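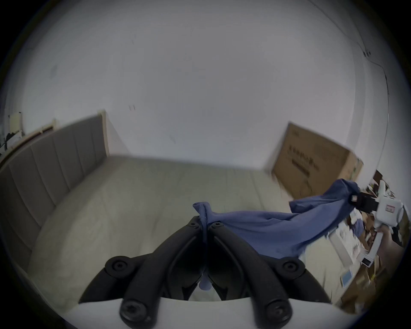 A large bed, where most of us spend a third of our lives.

Last updated: August, 4:10 p.m.
Print | E-mail
327 shares | 12 comments

The woman who runs Dellura started out wanting to sell curtains. Eleven years on she weaves bed linen and hardly anything else, in a former creamery with a roof that hums when the wind is from the west, and she can talk about flax for an entire afternoon. I know because I let her!

"People think linen is the fancy stuff you save for guests," she says, pouring coffee on top of a stack of order forms. "My grandmother's sheets were linen because she wanted to buy them once. She boiled them, she hung them out in January, and I still sleep on two of them."

Those sheets are how it all began. One had worn through in the middle, and she wanted to copy the cloth, so she took it to the old Timmermans mill and asked what it was. The foreman held it to the window for a long time and then sold her a loom. It came in pieces, in a horse trailer, and took most of a winter to put together.

She now buys her yarn from Jestis, a spinner small enough that she knows which fields the flax came from. Wet summers give a grayer thread, dry ones a thread that is almost blond, and she refuses to bleach either. "Customers used to call and say the second set didn't match the first. Now they call and ask what the weather was like!"

So what should the rest of us do with our sheets? Wash them cooler than you think, she says, skip the softener, and take them off the line while they still have a little damp in them. She is firmly against ironing anything but pillowcases. As for thread count, she laughs so hard that she has to put down her cup. She once slept in a hotel that promised 1012 and felt as if she'd been wrapped in a raincoat.

Last year the workshop finished 686 sheets, and around 300 old ones came in for repair, a side of the business she never planned and now loves best. The usual fix is the one her grandmother used: cut the sheet down the worn middle, turn the good outer edges in, and join them with a flat seam. "You feel the seam for a week," she says. "Then you'd miss it."

Next on her list is a blanket, half flax and half wool, if the loom will put up with it. The first sample came out stiff as a doormat. The dog has it now, and she's already threading up the second.

Print | E-mail | Share this story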